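Home / Our Grants / Partner Updates / Pava Community Table

Pava Community Table: June progress report
Prepared for the Grovar Fund by Annick Grewal, program lead

We are a little past the halfway point of the grant and I have to say it has been a terrific few months. The short version is that the Table is open, people are coming, and the drawing and writing side of the program has grown faster than the cooking side, which none of us predicted when we wrote the application. Details follow in the order your form asks for them, with a few extras where I couldn't help myself.

Sessions held

We planned 20 sessions for this period and held 22. The two added ones were both evening sessions, starting at 6:30, after parents at the Tudovard apartments asked for something later in the day. Those filled right up and we'd like to keep them going through the fall.

Each session still has the same shape we described to you: a shared snack that everyone helps put together, then table time with boards and markers. People draw the steps of what they just made, or label things in whichever language they're working on, or play drawing games with the person next to them. One grandmother drew the entire layout of her childhood kitchen and then labeled it in English, with her grandson spelling for her. It took her the whole session and she wouldn't let anyone wipe it off (we propped it on the shelf and she came back for it the next time).

Supplies and spending

The supply line came to $640 for the period. Most of that went to whiteboards, markers and tablecloths, with the rest on food basics such as bread, spreads, mayonnaise and bottled water. We bought the boards from Petrenko, a small office supplier two blocks over, who let us swap the first batch for a lighter model at no charge. The first ones were fine on a wall but awkward to pass around.

The switch from paper to whiteboards has been the best decision we made all year. With paper, a lot of the adults would hold the pen and wait. They didn't want to spoil the sheet. On a board they just start – a line here, a stick figure there, a wipe with the sleeve, another try. Our paper use has dropped to almost nothing, and what we do use goes to recipe cards that people take home.

Markers are the one thing we go through quickly. Caps get left off and the fine tips get pushed in by younger kids. I've moved to a chunkier marker for the children's end and kept the finer ones for labeling work. I would like to shift a small amount from the printing line to cover this, if you're comfortable with that.

The room

We've settled on one big table with everybody around it, after trying several small ones. Conversation travels better, and so does the mayonnaise. The checkered cloths were Annick's folly according to my colleagues, but they wipe down well enough and they make the room look like lunch is on the way, even when we're deep in vocabulary. Boards lie flat in the middle during drawing games, and the food gets pushed to the back. 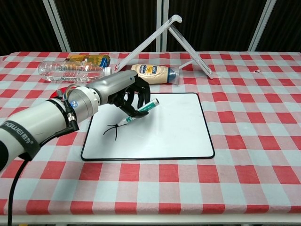 Do people need to know how to draw before they come?
Most of our regulars told us at their first session that they couldn't draw at all, and they were given a marker anyway. A few crossed lines are plenty to get a guessing game started.

What has been harder

Sign-in is still messy. People arrive during snack time with their hands full and walk right past the sheet, so our attendance records are thinner than I'd like. We're going to try moving sign-in to the end of the session, when everyone is collecting coats and bags.

We also lost 7 sessions' worth of early setup time to a sticking lock on the storage closet. The building has replaced it and setup is much quicker now.

Next period

We'll keep the regular schedule and the evening sessions, and start a recipe wall using the take-home cards. I'm also talking with the Tudovard residents' group about a table outdoors while the weather is good – they have the shade for it and we have the tablecloths. I'll send the menu and the draft schedule with the next budget sheet, and you would be very welcome to come by for a session. Bring an appetite!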